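What the grippers changed at our place

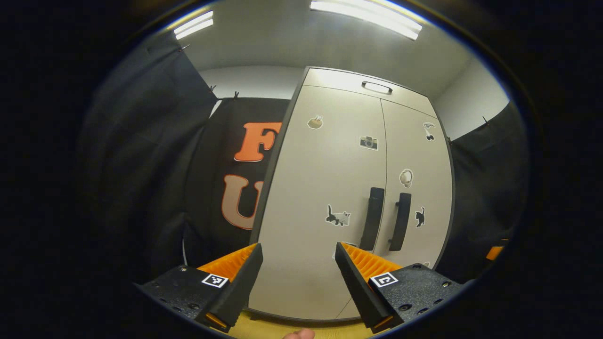
Page 26

I have worked at the Casham building for Beson long enough to have had three different job titles without moving my locker. The first was packer, the second was line support, and the one I have now is demonstration operator. I get asked about it by people who still work in packing at other companies, so I am writing it down once.

The work is simple to explain. You hold a gripper in your hand. It has two fingers with orange ribbed pads on the inside and a square black-and-white marker on each side. You do an ordinary task with it, such as opening a cabinet door by its handle, and the recording of what you did is used to train the arms that will do the same task on the floor. Then you close the door and do it again. My target is 300 good recordings in a shift. A recording is not good if you bump the door, let go early, or take too long deciding where to grab.

We do it in a small room with black curtains. The cabinet is a tall gray-beige one with two long doors and black bar handles. It has stickers on it, a camera, a bowl of food, a couple of cats and so on. The ceiling lights are the same fluorescent kind as in the rest of the building, and they are bright enough that I wear a cap.

Before this, the Casham building was mostly packing and returns. People walked a lot. You picked up a tote, took it to a cabinet or a shelf, put the things away, and came back. In July of last year the company put the first arms in at the Toltville building, in the returns area, and told us ours would follow. There were 70 people on our shift then. There was a meeting in the lunch room where we were told that no one would be let go because of the arms. That has been true so far, but people who left were not replaced, and the shift is smaller now. I think it is fair to say both of those things.

What changed for those who stayed depends on where they ended up.

The ones who stayed on the floor next to the arms say the lifting is easier and the waiting is worse. When an arm stops, a light comes on and someone has to go over, clear the item, and press a button. You can't wander off and you can't really get into anything else. A woman I used to share a table with told me she comes home less sore and more tired, and I understood what she meant right away. The stops are logged. They say the log is for the machines, but it also shows how long it took a person to get there, and everyone knows it.

The ones who went to maintenance did well out of it. They got a proper course, paid, and a raise at the end of it. There were only a few places.

Then there is my group. We got a small raise and a chair we hardly use. The hand gets tired before the rest of you does. I had trouble with my right wrist for the first two months, and so did most of the others. We now switch hands after the first break and change tasks every hour, which helped more than the wrist braces did. If your company is setting up this kind of work, ask about rotation before you start. We had to ask several times, and we got it only after three people were out in the same month.

The other thing to get used to is being slow on purpose. In packing you were always told to go faster. I had little shortcuts for everything. I would pull a door open with two fingers and stop it with my knee. None of that is any use with the gripper, where you have to line up with the handle, close, pull, and let go, the same way each time but from a slightly different spot. It took me a while to stop rushing. My first week I had more recordings thrown out than kept.

People ask if it bothers me to be teaching the machine my old job. Some days it does. Putting things in cabinets was never the part of the job I liked, though. I liked the people at the table and the radio. There is no radio in the recording room and usually only one or two of us in there at a time, so by the afternoon I am glad to see anybody. A few of us have started taking lunch at the same time as the floor again, and the supervisors have let it go.

Pay is the part I am still not happy with. Operators at the Riviere building do the same work with the same kind of gripper and are one grade above us. The explanation we got is that their grade was set before ours and it is under review. It has been under review since spring. We have put it in writing and I will post again when there is an answer.

As for how long this job lasts, I don't know. Nobody has given us an end date. The last count on the sheet for the cabinet task was 1,206, and after the cabinet there are supposed to be drawers, and after the drawers, bins with lids. I have signed up for the next maintenance course in case places open up. The form is at the front desk if you work at Casham and want one too, and you have to get it signed by your lead before you hand it in.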